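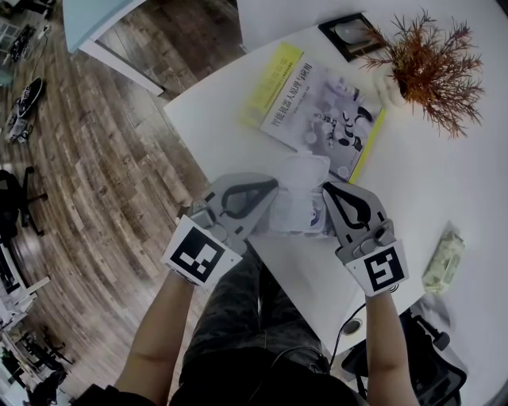

Unit 2: Looking After the Hand-Held Gripper Pair

Home | Syllabus | Units | Bench Hours | Contact

Notes by Hui-mei Yu, revised 5/15/23

Welcome back! Last time we talked about why two people's hands are such a good source of robot motion. Today we get to the part I like best, keeping the tools themselves in good shape. A gripper pair is a small machine with very few parts, and you can learn every one of them in an afternoon.

Our bench set is the Prokeo pair, checked out under asset number 2791. Please write that number in the log even if you only tightened one screw. The April group did this really well and it saved us a lot of guessing.

What you are looking after

Each gripper has a handle, a pair of jaws, the clamps and screws that join them, a marker mount and a cable. The markers tell the tracking software where each gripper is and which way it points. If a marker shifts on its mount, your recordings will be wrong in a way that looks perfectly smooth on the screen (which is what makes it such a sneaky fault!).

Before you start

Sit down, get your elbows comfortable, and hold the grippers over the desk with the cables falling free behind your wrists. Open and close each one 15 times, slowly. You are feeling for a catch or a gritty spot, and for any difference between left and right. Write down what you feel before you fix anything.

Clamps and screws

Go around the clamps with the small driver from the Makowska kit. Snug is enough. The screws bite into plastic, and a stripped hole means a new jaw. If a jaw rocks when you press its tip sideways, loosen both screws a turn, seat the jaw square, and bring them up a little at a time, switching between the two.

Markers

Check flatness first, then cleanliness, then position. Wipe with a dry cloth only. A lifted corner will catch the light and the software may drop it, so press it down or print a fresh one. Never swap a left marker for a right one. The patterns are different on purpose, and the setup file expects each in its own place.

Practice lifts

Now the fun bit. Pick something light and boxy and lift it just off the desk using both grippers at once. Then try something soft, a cloth or a thin packet, with one gripper only.

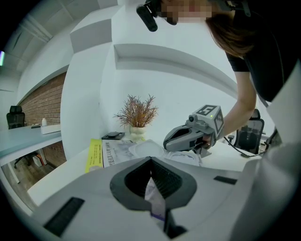
Keep the lifts low and go gently on the way down. Rigid things tell you whether the jaws meet evenly, and soft things tell you whether the tips are closing all the way. I'd do a few of each before deciding that a jaw needs work. We log 200 open-and-close cycles after any jaw change before the pair goes back into regular use, and it's a great time to chat with your partner.

Cables

Run your fingers along the whole length and feel for kinks. Most trouble starts close to the handle, where the cable bends every time you reach. Leave slack there. If the signal drops when you wiggle that spot, tag the gripper and put it in the Ameck bin.

For next time

Read the Cirkura calibration sheet up to the part on camera offset, and bring your log page with the clamp notes filled in. We'll pair up and check each other's marker mounts.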